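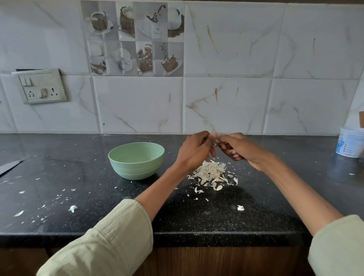
Peeling garlic over a dark countertop

Sesell Garlic Jar, article 2291

The Sesell is a stoneware jar for keeping whole garlic bulbs in the kitchen. Small holes in the side let the air pass, and the lid sits without pressing. It is made for us by Stulum.

Height 32 cm with lid. Please wash it by hand and dry it well before you fill it again. Do not keep it in the fridge.

Colours: grey, cream. Spare lids can be ordered separately from January.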